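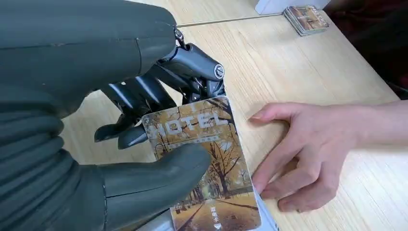

Budine cuts vibration meter prices, drops flat shipping fee

9th August

Budine has knocked 20 percent off its two-channel vibration meters and is scrapping the flat shipping fee on orders inside the US. The change went live on the web store this morning. Old carts still show the old total, so empty them and start over.

Main item is the Zolter 2, a handheld meter for fans, pumps, small mills, mulchers. Two sensors, a laser tach, magnetic stand, carry case. Now 263 dollars, without the printer. Printer is extra, same price as before.

"We had people in January asking why shipping cost more than the cable they were buying," said Shirin Khosravi, who runs sales at Budine. "Fair question. It took us too long to fix it."

Returns change too. Buyers used to pay postage both ways on anything sent back. Now Budine pays for the return label if the unit is faulty, buyer pays if they just changed their mind. Sensors with cut or spliced cables are not covered either way. Keep the box, Khosravi said, the foam insert is part of the kit and they will bill for it if its missing.

Orders going overseas still ship by weight. Customs charges are on the buyer, and Budine wont mark a sale as a gift, so don't ask.

Stock is the weak spot. The Tukent warehouse has meters ready to go but the longer sensor cables are on back order. Anyone who needs the long ones can take the kit now and get the cables mailed seperately, no added charge. The supplier, Zheng, has given no firm date.

Owners of the first Zolter get no trade-in deal. Khosravi said one was talked about and dropped. The older meter will still be serviced and its sensors fit the new one, though the plug needs an adapter, sold on the parts page.

Software is on a USB stick in the case. Windows only for now. A download link goes out with the order email for laptops with no USB port that fits.

Bulk orders and shop accounts: call the sales desk, the web store doesn't handle them yet.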